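MALTANCE OPEN DAY: VISITOR SAFETY CHECKLIST, WITH COMMENTS
Station: Getulance two-arm tabletop cell, sorting demonstration
Date: Tuesday, October 23, 2018
Checked for: Lozano site safety office
Result codes: OK / OK with comment / Not OK / Not shown

I was asked to fill this in as a visitor, from the visitor side of the rope, and that is what I have done. Where I was told something and did not see it, I say so.

1. Route to the station clear, no trailing leads on the walkway
OK.

2. Visitor line marked on the floor
OK with comment. Tape is down and straight. It had already lifted at one corner by the door. The leaflet promises 948 visitors over the open day. I would not expect the tape to last past lunch.

3. Distance from visitor line to the cell
OK with comment. I measured 69 cm from the tape to the front edge of the table. The host said this was "plenty". I would like to see the reach of the arms written down somewhere before I agree with him.

4. Work surface and surroundings free of sharp edges and loose fixings
OK with comment. Organiser edges look trimmed all along. One small hole in the side panel, nothing sticking out of it that I could see. The wall behind is scuffed. I asked what had been rubbing on it and got three different answers.

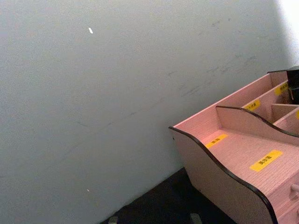 Item 4. Organiser side panel, with scuffing on the wall behind.

5. Emergency stop present, in reach of operator, in reach of visitors' host
Not OK. There is a stop button and the operator can reach it. The host can't, unless he climbs over the rope. With one person talking and another driving, both should have one. A second button on a lead would settle it.

6. Emergency stop demonstrated
Not shown. "We don't like to stop it in the middle of a run." I can understand that for a show. For a safety check it is a poor answer, and it stays open until somebody presses the button in front of me.

7. Arms kept apart from each other when both are powered
OK with comment. The organiser sits between them, with one arm working from each side. The leaflet says the Gatska software will not let them collide. Perhaps so. What I saw was one arm holding a tub with a blue lid and the other holding nothing, which is an easy case.

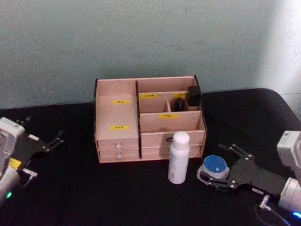
I asked for a run with both arms going for the same compartment and was told it was not in the programme. Put it in the programme, or take the line about collisions out of the leaflet.

8. Items handled are safe if dropped
OK with comment. Small toiletries and the like, to be put away in labelled compartments. No glass, according to the host. I was not able to handle anything to check. If the bottles have liquid in them, somebody should have a cloth handy. There wasn't one.

9. Labels readable by the people expected to use them
OK with comment. They are yellow and easy to spot, but in Chinese only. One says lipstick, according to a visitor next to me. Fine for the machine, no help to an English-speaking steward who has to put things back. A printed key taped to the rope post would do.

10. Speed reduced for public running
OK with comment. It was certainly slow. The host says it is held at 30 per cent. I saw no display to confirm that and nobody offered one.

11. Operator attending at all times
Not OK. The chair was empty when I first walked up, with the arms powered.

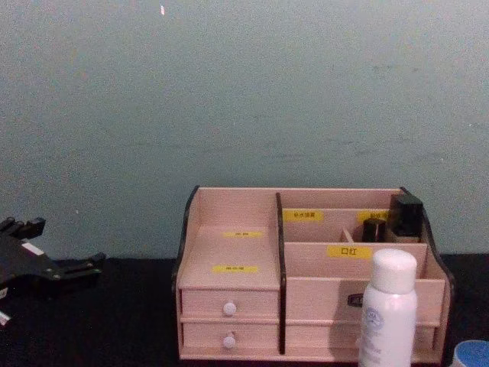
Can children come right up to the rope during a run?
Only with an adult holding on to them, and only once items 5 and 11 are put right.

12. Claims made to visitors are accurate
OK with comment. Not strictly safety, but it is on the form. We were told the system "tidies by itself". The operator had a hand on the keyboard for much of the time and I could not tell what he was doing with it. Say what is automatic and what isn't.

Actions before the January open day
Items 5 and 11: to be closed before any visitors are let in.
Item 6: to be shown to the checker, 2 presses, one with each arm moving.
Item 3: reach of arms in writing.
Items 2, 8 and 9: same-day jobs. Tape, cloth, key.

Recheck needed: yes, in person. Please don't send me the promotional video again.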